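Sternmont Standing Desk Review: Four Months at a Height-Adjustable Table

Home Office / Furniture

March 26, 2021

I bought the Sternmont in November, after most of a year working at a kitchen table that was too high for typing and too low for standing at. It is the mid-priced desk in the Drusutum range, with two motors, a steel frame and a bamboo top that comes in two widths. I took the wider one. I paid for it myself and have used it every working day apart from a week off over the holidays.

The short version is that the frame is very good, the top is decent, the control panel is annoying and the cable tray should be replaced by anyone who owns more than one plug. The rest of this review goes into each of those.

Ordering and delivery

The Drusutum site lets you pick the frame color, the top and a few add-ons. I chose the black frame, the natural top and the cable tray. I skipped the casters and the hook for headphones. The site quoted 14 days for delivery and the desk came on day 17, in two separate shipments. The frame arrived first and the top came the next afternoon with a different driver.

The frame carton is heavy and there is no good way to hold it. One person can slide it across a floor but should not try to get it up a flight of stairs. I opened mine at the bottom of the stairs and carried the parts up in four trips. If you live in an apartment without an elevator, I would do the same.

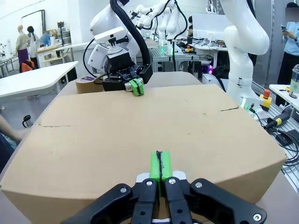 9 min read

Packing was sensible. The legs sat in molded foam, the crossbars were wrapped, and the screws came in labeled bags with a few spares. The top had one small dent on the underside near the back, which I can't see and didn't complain about. There was more plastic wrap than I would like, and the foam is the kind my town won't take for recycling.

Putting it together

The manual is a folded sheet with drawings and very few words. The drawings are clear until step eight, where the left and right legs are shown from a different side than in step seven without any note to say so. I put the control box on backward the first time and had to take out six screws to turn it around.

The holes in the top are already drilled and fitted with metal inserts, so you can take the desk apart and move it without chewing up the wood. All of the inserts lined up. On the cheaper desk I had years ago, a Dredero, two of the holes were off and I had to drill my own.

You need a Phillips screwdriver and the hex key in the box. A power driver on a low setting makes the long row of screws along the crossbars much less tedious. Turning the desk onto its feet is a job for two people. The finished thing is heavy and awkward, and you don't want to put all that weight on one leg.

From opening the frame to plugging it in took me most of an afternoon, including the mistake with the control box.

The frame

This is the best part of the desk. At sitting height it does not move at all. At standing height there is a little sway from front to back if you lean on the edge, and almost none from side to side. I type fairly hard and the monitor stays still. With the desk all the way up, higher than I ever use it, the sway becomes noticeable, and a very tall buyer should try to see one in person first.

The motors are even and quiet. I have raised the desk during calls and been heard doing it only once, when the microphone was sitting flat on the wood. There is a soft clunk at the start of each trip and another at the end. Both were there on the first day and neither has gotten worse.

The desk also stops when it hits something. I tested this on purpose with a stack of books on a chair, and by accident with an open file drawer. Both times it halted and backed up a little. The drawer has a small scratch on the edge. I would not rely on this feature around pets or small children, and the control panel has a lock for that reason.

The feet are flat steel with adjustable pads. My floor slopes toward the window, and I had to turn the two pads on that side out nearly as far as they go. They have stayed where I set them.

The top

Bamboo is hard and light, and this top has a matte finish that hides fingerprints. The front edge is rounded, which matters more than I thought it would. My old table had a square edge that left a line on my forearms by the end of the day.

The finish is less tough than it looks. A hot mug left a pale ring in the first month, and the ring has not faded. I use a coaster now. A pen mark came off with a damp cloth, and a drip of coffee that sat overnight also wiped away clean.

The color varies from strip to strip. The photos on the site show a very even top, and mine has three strips that are clearly darker than the rest. I don't mind it. If you want an even surface, the laminate tops are probably a safer choice, and they cost less.

There are two round holes at the back for cables, with plastic caps. The caps are loose and one falls out if I pull a cord through it. A strip of tape around the rim fixed that.

The control panel

The panel sits under the front edge on the right. It has up and down buttons, four memory buttons and a small display. You hold a number to save a height and tap it to go there.

My complaint is that the buttons are flat and all feel the same. I can't find the one I want without bending down to look. The display goes dark after a few seconds, and the first press only wakes it up, so changing height always takes two presses. It is a small thing, but I do it several times a day and I still notice it.

The panel also forgot its saved heights after a power cut in the winter. Drusutum support told me this should not happen and walked me through a reset, where you hold the down button until the desk lowers fully and beeps. It has kept the settings through one short outage after that. Support took two days to reply to my first email and a few hours to reply to the second.

The cable tray

The tray is a thin metal channel that screws to the underside. It holds one small power strip and nothing else. My strip has a bulky laptop adapter on it and the whole thing would not fit, so I took the tray off after a week and put up a wire basket made by Boonyarit. The basket costs less, is twice as deep and uses the same kind of screw. I would skip the Sternmont tray when ordering.

Whatever you use, leave plenty of slack. I measured my cords with the desk down, then raised it and pulled the monitor plug out of the wall.

Using it day to day

I stand for the first part of the morning and again after lunch. I started with long stretches and had sore heels by the third day. Shorter turns work better for me, and so does a thick mat. Without the mat I probably would have stopped standing at all.

I won't make any claims about health. My back feels better than it did at the kitchen table, but I also bought a proper chair that winter – and I have no way of telling which one helped.

The wide top is generous. I have a monitor on an arm, a laptop, a lamp and a notebook open beside the keyboard, and there is still room for a plate. The monitor arm clamps at the back without trouble. Check the clearance first, though. A crossbar runs close to the rear edge in the middle, and clamps with a deep lower jaw may only fit to the left or right of it.

Cleaning is easy. I wipe the top with a damp cloth and run a vacuum under the crossbars now and then. The black frame shows dust more than I expected, mostly on the feet.

How it compares

The Dredero I owned before had one motor and a narrower frame. It was cheaper and it shook. If you only plan to stand now and then and you use a laptop with no monitor, it would be fine and you would save some money. With anything heavier on top, the Sternmont is worth the difference.

I have not used the more expensive Drusutum models. From the spec sheets, they add a third leg section and a nicer panel. The third section lets the desk go lower, so a shorter person may need it. Measure your elbow height sitting down before you choose.

What I liked

Steady at normal standing height
Quiet motors
Pre-drilled top with metal inserts
Rounded front edge

What I didn't

Flat buttons that need two presses
Cable tray too small to be useful
Finish marks under hot mugs
Step eight of the manual

Would I buy it again?

Yes, without the tray. I would also think harder about the laminate top, mainly because of the mug ring. The frame has been solid from the first day, and I have tightened the screws once, in the second month, when two of them took a quarter turn. I'll add a note to this page if the motors or the panel give me any trouble.

Filed under: desks, home office, long-term reviews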